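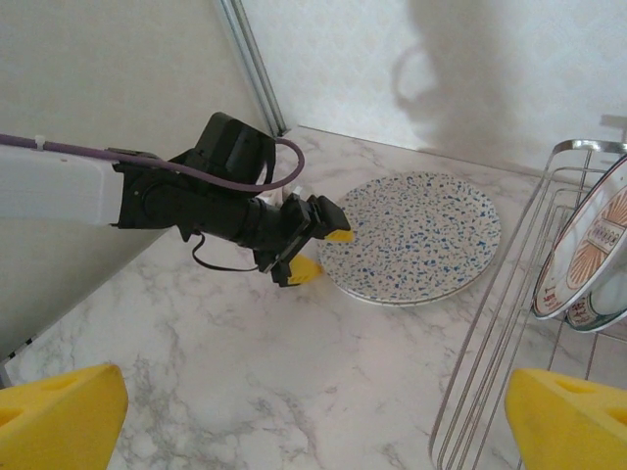
White and gray pattern, nearer view

Real marble or only the pattern?
Riet Stevens, Tue 21 July

Good evening to all. We have a top with a marble pattern and I want to know if it is real stone before I buy a product for it. The previous tenant left no papers, only half a bottle of Prata cleaner, and on the label it says "not for natural stone". Maybe he knew something, maybe he did not read it. 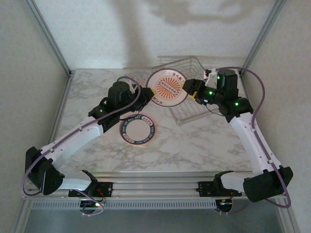 The whole top is square

I knocked on it with a spoon but I have no experience how marble should sound. I have also read about the test with lemon juice. Is it safe? I don't want to make a mark which stays forever.

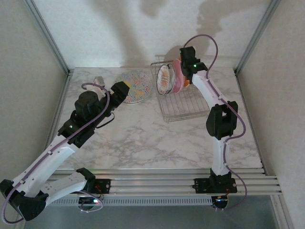

The pattern again, with the flowered plate

Deepika Shenoy
Please do not begin with lemon. If it is real marble, the acid will make a dull spot, and to polish it out you need a professional. In November I paid 176 for such a repair, and the spot was smaller than a coin.

First look at the edge and at the underside, with a lamp. In natural stone the veins normally go through the material, so a gray line on the top should continue over the edge. With a printed surface it often stops, or you find a thin seam. The underside of stone is usually rough, but a printed top has often board or plain plastic there. Then put your hand flat on it in the morning. Stone feels quite cold, and it stays cold for some time under the hand.

If you are still in doubt, treat it as marble – mild dish soap, warm water, soft cloth, and dry it after. This will not hurt the printed kind also.

clemov9
just use the Prata, I did it for 2 years on mine and nothing happened

Deepika Shenoy
But is yours stone? If it is laminate, of course nothing happened.

clemov9
no idea, it came with the house

Riet Stevens
Thank you both. I looked under it with a lamp and there is a thin seam 3 millimeters below the surface, all along one side. So I think it is printed. I will stay with the dish soap anyway.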